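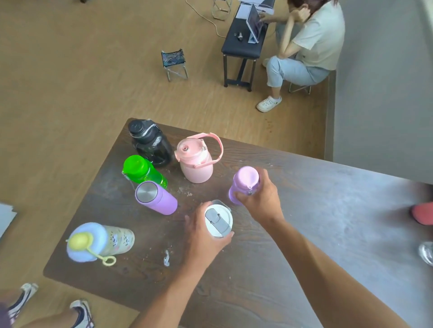
Speaker notes, Jovita Manríquez
Talk: When the gripper does not know the bottle is slipping
Length: 23 minutes with questions

Start slowly. Say good morning, say my name, say that I work on the test side at Rornance and that I did not write the control software. Octavio Montecinos wrote most of it and he is in the room, so difficult questions can go to him.

Opening. Ask the room who has dropped a full water bottle on a foot. Wait for the hands. Then say: our arm did this to a colleague in February of last year. She was wearing soft shoes. She had a bruise and she was back at work the next day, but the bottle weighed more than two kilos and it fell from the height of a table. I want to speak about how we allowed it to happen.

The task. Sorting drinking bottles and cups on a table: pick up, turn upright, put in a row. People do it with two hands and do not think. One hand can hold a cup by its body while the other takes a bottle near the top. Some bottles stand, some lie on their side. The lids are all different, and there are straps, loops and small clips that hang. Stay on this point a little, because the hanging parts come back later.

The arm. We call it Xolalpa. Two fingers, rubber pads, force measured at the motor and not at the pad. Say this sentence two times. The force is measured at the motor.

What happened. The job was to lift a large jug bottle with a strap around the shoulder. One finger closed on the strap and the other closed on the plastic. The motor felt resistance, so the software decided the grip was good. The arm lifted and moved to the left. The strap slid on the bottle. For the motor nothing changed, it was still pressing on something. The bottle turned, came out of the fingers and went over the edge of the table.

Pause. Drink water.

What we found in the logs. Before the accident we had 2,786 lifts recorded at the Coston site. We were proud of this number. But when Octavio looked again, about 900 of them were with one type of smooth bottle, empty, with nothing hanging. So we had tested the easy case very many times. Also, 3 earlier drops were written in the log as "operator stop". The operator pressed the button after the bottle was already falling. The drop had no code of its own, and people chose the nearest word in the menu.

I want to be fair to the operators here. Do not make it sound like they hid something. The menu was ours.

The safety part. The fence line was drawn for the reach of the arm. It was not drawn for where an object can go after the arm lets it go. Our colleague was standing outside the line and she followed every rule we gave her. (Look at the room when saying this, do not read it.)

What we changed.
The log menu now has "object dropped", and it is the first choice.
The arm lifts two centimeters, waits, and checks with the camera if the bottle has turned. It is slower. The people at Rirnham complained about the speed and they still complain.
Full bottles are lifted only over the middle of the table.
Closed shoes with a hard toe for everybody near the table, also visitors, also managers.
The fence line was moved back.

What we did not solve. Loops and straps. The camera check finds a bottle that turned a lot, but a small turn it can miss. Fuzzy covers are also bad, the pad holds the cover and the bottle moves inside it. We have ordered pads with a sensor in the rubber and I cannot promise anything about them yet.

If there is time: tell the story of the first test after the change, when the arm waited so long that Octavio thought it was broken and switched it off.

Last part. Ask the people who run similar cells to look at their own "operator stop" records and to ask the operator what was in the gripper at that moment. My address is on the handout. Thank Octavio, thank the colleague (no name, she asked me this), then questions.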